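Journals › Consumer Language › Working papers › Section 4

Search this site Go Advanced

Shares 126 Comments 68

4. Serving suggestions and other promises: how shoppers read the front of a packet

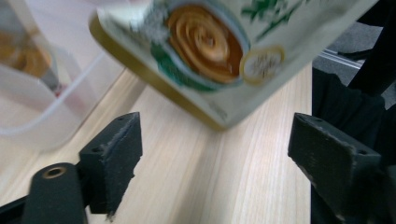 Figure 4. A white packet with gold edging, an orange-brown swirl and green leaf-like graphics.

4.1 The picture does the talking

Food law in most places takes a close interest in words. It will tell a manufacturer how large the weight must be printed and what may be called butter. Pictures have had an easier life. A front-of-pack picture may show a dish the packet does not contain, in a bowl the shopper does not own, provided the phrase "serving suggestion" can be found somewhere near it by a person with good eyesight and a free afternoon.

Our interest in this section is what shoppers take the picture to mean. We asked 248 adults at two supermarkets in Narnala to look at a packet front for as long as they liked and then tell us what was inside. Most liked about as long as it takes to walk past. They named a food with great confidence, and a fair share of them named the wrong one.

Swirls caused the most trouble. Any coiled shape in a warm brown colour was read as pastry by one group and as soup by another, and the two groups were equally sure of themselves. Leaves were easier. Almost any green sprig was taken as a sign that the food was "natural", "fresh" or, in the words of one participant, "probably all right for you". The plant itself was seldom identified. When pressed, participants offered parsley.

4.2 Gold, and what it costs

Gold trim was present on 68 of the packets in the Wandden collection, from which our test items were drawn. Participants priced these higher than plain-edged packets of the same size. They also described them as suitable for visitors. We had not asked about visitors.

Round seals behaved in a similar way. In the Prostaro task, participants were shown a small gold-rimmed seal with nothing written in it and asked what it stood for. Answers included an award, a guarantee, a country of origin and the Heart Foundation tick, which is neither round in the same manner nor gold. Only a handful said it stood for nothing, and one of these worked in printing.

4.3 Limits

The Juška coding scheme, which we adopted for the 1,169 free-text answers, sorts replies by food type and does not cope well with doubt. "Some sort of bun, or a curry" had to be entered twice. We have kept both entries and flagged them. Participants were also recruited near the bakery counter, which may have favoured the bun.

Last revised 03/09/2022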